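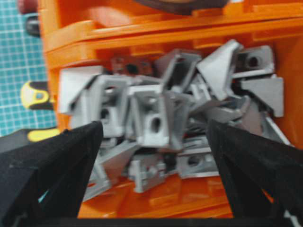
The brackets in their bin. Light grey plastic, some with a round hole, some with an oval one.

Ticket 638: bins creeping along the bench, plus a query about mixed brackets
Opened: February 14, 2024
Category: Bench storage / small parts
Product: Mustora open bins (orange), Jendetti corner brackets
Status: Bins fixed, bracket query still open

What's going wrong

Hello! Two things in one ticket, sorry, but they're in the same bin so I may as well. The first is that our orange bins won't stay where we put them. The bench top is black and quite smooth, and whenever anyone reaches in for a bracket the bin shuffles a little bit further to the right, until it's sitting over the cutting mat and I've lost the side of the grid I measure from. I push it back, it wanders off again. I've been doing this for weeks and I've had enough of it.

The second is the corner brackets. We bought them to hold up a run of Diremetti shelf panels, and I've ended up with more than one kind in the same bin. I'd like to know if they're meant to be interchangeable before I start drilling anything.

What I've tried so far

1. Wiped the bench and the underneath of both bins with a damp cloth and let them dry. There was a fair bit of dust under there (embarrassing), and it helped for one morning.

2. Filled the front bin up. My thinking was that a heavy bin wouldn't move. Plastic brackets weigh next to nothing though, so all I got was a full bin that slid just as well as before and dropped bits over the rim.

3. Rubber dots from the kitchen drawer, one under each corner. Much better sideways, but the bin rocked, because the dots weren't all the same thickness. I took them off again.

4. Moved the mat over to the right to give the bins more room. There's plenty of bare bench on that side, so this ought to have worked, but then I was leaning across to reach the brackets and knocking the bin with my elbow. Put the mat back.

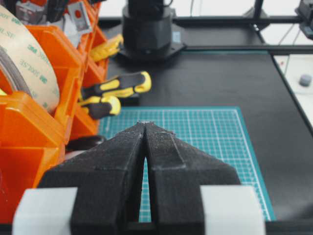 Current layout: bins on the left, big roll of tape in the one behind, mat on the bench with clear space to the right of it.

Reply from support, pasted in so it's all in one place

"Thanks for the detail. Please don't use rubber dots on the Mustora bins, the base isn't perfectly flat and they'll always rock. Try strips of double-sided tape, 20 mm wide or more, running front to back. Leave 12 mm clear at each edge so you can get a scraper underneath later. For the brackets, could you tell us which shape of hole you have on the ones that came with the shelves?"

My answer: there isn't one shape, that's rather the point! I tipped the lot out on the mat and went through them. They're all the same sort of thing, an L with triangular sides, but the holes vary. I can't tell which bag any of them came out of either. They went straight into the bin on the day they arrived and I threw the bags away. Yes, I know.

On the tape, I had to laugh. There's been a great big roll of the double-sided stuff standing on its edge in with the bits and pieces the whole time, and I'd been moving it out of the way to get at the brackets.

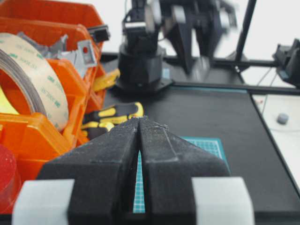
Update: tape fitted

Did the bins this afternoon. Notes for anyone else with the same bother:

- Empty the bin completely first. I tried it half full and everything slid to one end when I tilted it.
- Cut the tape on the mat with the backing still on, using the grid lines to get the strips the same length. The green lettering on the backing makes it easy to see which face you haven't peeled yet.
- Two strips for each bin was plenty. I did three on the first one and I dread to think how I'll ever get it up.
- Line the bin up with the mat before you press down. You get one go.
- Lean on it for a slow count of 20 and then leave it alone while you make a cup of tea.

The bins haven't budged since, and I've been rummaging in them quite roughly to check. I can see my grid properly again, lovely.

Still open: the brackets

I've put one round-hole bracket and one oval-hole one in an envelope and I'll post them to you in the morning. What I need to know is whether the oval ones are for the back edge of the panel, where I'd want a bit of wiggle room, or whether they belong to something else altogether. My shelf run is 3000 mm and I don't want to find out halfway along. Please leave the ticket open until you've had a look at them.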